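Getting All the Rice Out of the Cup (and Other Small Rice Habits)
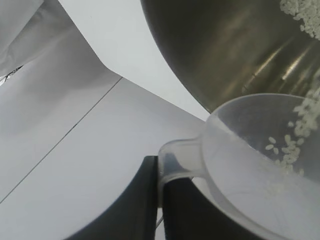
White rice in the frosted plastic measuring cup, tipped toward the big stainless steel bowl.

I make a lot of rice in this house, and I have opinions about the measuring part, which most recipes skip right over as if it takes care of itself. It doesn't, at least not in May when the kitchen gets sticky and every grain wants to hang on to the side of the cup!

So, first thing: dry your cup. I know it looks dry. Run a towel around the inside anyway, especially down where the wall curves into the bottom, and you'll have far fewer stragglers to chase. Plastic cups are the worst for this (rice will cling to plastic for no reason at all on some days), but I still reach for mine before the glass one. It's light, it has a good loop of a handle, and the cloudy kind lets you see more or less where you are without holding it up to the window.

Pour low and tip steeply. If you pour from way up high the grains bounce off the metal and you'll be finding them under the toaster for a week. Get the lip of the cup close to the bowl, lean it over farther than feels necessary, and give the handle a little shake. A couple of taps on the outside with your finger will bring down whatever is left.

Use a bigger bowl than you think you need. Two cups of dry rice looks like nothing sitting in the bottom of a large steel bowl, but you want room to swish it around when you rinse — and you want to be able to tilt the bowl and let the cloudy water run off without half your dinner going down the drain. I hold my palm flat against the edge while I pour. My neighbor Jeptoo Ondieki uses a fine strainer underneath and thinks I'm living dangerously, and she may have a point.

Level the cup before it goes in, too. I used to heap it and then wonder why my water was always short. A butter knife across the top is plenty.

One more, and then I'll let you get to supper. Leave the cup in the rice bin only if the rice is for everyday use and the cup is bone dry. Otherwise hang it on a hook by its handle, with the open end facing down so it doesn't gather dust.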